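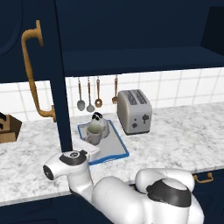
활짝 열린 남색 찬장 문

일요일 점심을 밖에서 먹고 왔더니 배가 너무 불러서 저녁은 건너뛰고 이 글을 씁니다. 오늘 간 곳은 Wumbei 마을회관에서 열린 봄 음식 장터예요. 작년엔 못 열렸고 올해도 안 하나 싶었는데, 포장 위주로 규모를 줄여서 한다는 소식을 듣고 바로 달력에 동그라미 쳐 뒀거든요. 2021년 3월 14일 일요일, 오전 열한 시 시작!

같이 간 사람은 Aba Osei. 전에 Kellstead 살 때 옆집이었던 친구인데 먹는 일이라면 저보다 더 부지런해요. 열 시 반에 주차장에서 만나자길래 너무 이르다고 투덜거렸는데, 가 보니 벌써 줄이 건물 모퉁이를 돌고 있더라고요. 바닥에 2미터 간격으로 노란 테이프가 붙어 있어서 더 길어 보인 것도 있고요. 바람이 꽤 찼습니다. 목도리 두고 온 걸 줄 서 있는 내내 후회했어요.

메뉴는 땅콩 수프, 졸로프 라이스, 숯불 틸라피아, 켈레웰레(양념해서 튀긴 플랜틴), 그리고 태국식 닭꼬치. 닭꼬치가 왜 있냐면 Surachet Wannasri 씨가 굽기 때문이에요. 이 동네로 이사 온 첫해에 구경 왔다가 숯불 앞에 붙들려서 그 뒤로 쭉 하고 계신다고 합니다. 코코넛밀크에 재워서 구우시는데 겉이 살짝 탄 부분이 진짜 맛있어요. 땅콩 소스는 따로 담아 주시고요.

저는 땅콩 수프부터 받았습니다. 이걸 끓이는 분은 Naa Kpodo 할머니인데, 전날 저녁부터 닭을 삶아 국물을 내신대요. 첫맛은 고소하고 묵직한데 뒤에서 매운맛이 슬슬 올라와요. 김치찌개의 얼큰함하고는 결이 좀 다르고, 생강 향이 먼저 코로 들어옵니다. 같이 나온 쌀 주먹밥(오모투오라고 부르더라고요)을 수프에 풀어 먹으면 되는데 저는 그걸 모르고 따로 먹다가 Aba한테 한 소리 들었네요. 풀어서 먹으니까 완전히 다른 음식! 국밥 좋아하시는 분들은 무조건 좋아하실 거예요.

졸로프 라이스는 작은 통이 없고 큰 통만 있어서 망설이다 샀는데 잘한 선택이었어요. 바닥에 살짝 눌어붙은 밥까지 긁어서 담아 주셨거든요. 누룽지 좋아하는 한국 사람 마음을 어떻게 아셨는지. 토마토 맛이 진하고 월계수잎 향이 은은하게 납니다. 집에 와서 한 숟갈만 더, 한 숟갈만 더 하다가 지금 반 통도 안 남았습니다.

아쉬운 건 틸라피아였어요. 생선 자체는 살이 통통하고 좋았는데 제 앞에서 마침 고추 소스가 떨어졌지 뭐예요. Kofi Issahaku 씨가 금방 새로 갈아 온다고 하셨는데 뒤에 줄이 길어서 그냥 받아 왔습니다. 대신 양파랑 토마토를 수북하게 올려 주셔서 고맙게 먹긴 했어요. 그래도 다음엔 꼭 소스 있을 때 가려고요. 틸라피아 드실 분들은 일찍 가세요, 한 시 넘으니까 생선도 거의 다 나갔더라고요.

후식 코너는 Mansa Gbeho 씨네 가족이 맡았는데 동그란 튀김 도넛 보프롯을 한 봉지씩 팔았어요. 육두구 향이 나고 겉은 바삭, 속은 쫀득해서 시장 찹쌀도너츠 생각이 났습니다. 한 봉지에 18개나 들어 있길래 둘이 나누자고 했는데 Aba가 차에서 절반 넘게 먹었어요. 운전하는 사람은 저였고요... 억울해서 적어 둡니다.

이날 준비한 도시락이 110인분 이상이었다는데 두 시쯤엔 졸로프하고 켈레웰레만 조금 남아 있었어요. 계산은 현금만 받으니 꼭 챙겨 가세요. 저는 모르고 카드만 들고 갔다가 Aba한테 빌렸고, 아직 안 갚았습니다. 주차는 회관 앞이 꽉 차면 Plolell 쪽으로 내려가는 길가에 자리가 좀 있어요. 걸어서 오 분 정도?

앉아서 먹을 데는 따로 없었는데 다들 차 트렁크 열어 놓고 드시더라고요. 저희도 뒷자리에 수건 깔고 먹었습니다. 수프는 뚜껑을 잘 닫아도 흔들리면 새니까 상자 하나 가져가시는 걸 추천해요. 제 차에서는 지금도 땅콩 냄새가 납니다.

4월에 한 번 더 연다고 하고, 그때는 염소고기 스튜도 나온대요. Naa 할머니께 수프에 땅콩버터를 얼마나 넣으시냐고 여쭤봤더니 "색을 보고 넣지" 하셔서 레시피는 못 얻었습니다. 이번 주말에 제가 한번 색을 보고(?) 끓여 볼 생각인데, 혹시 집에서 만들어 보신 분 있으면 댓글로 비율 좀 알려 주세요. 설탕 안 든 땅콩버터를 써야 하는 건지도 궁금해요!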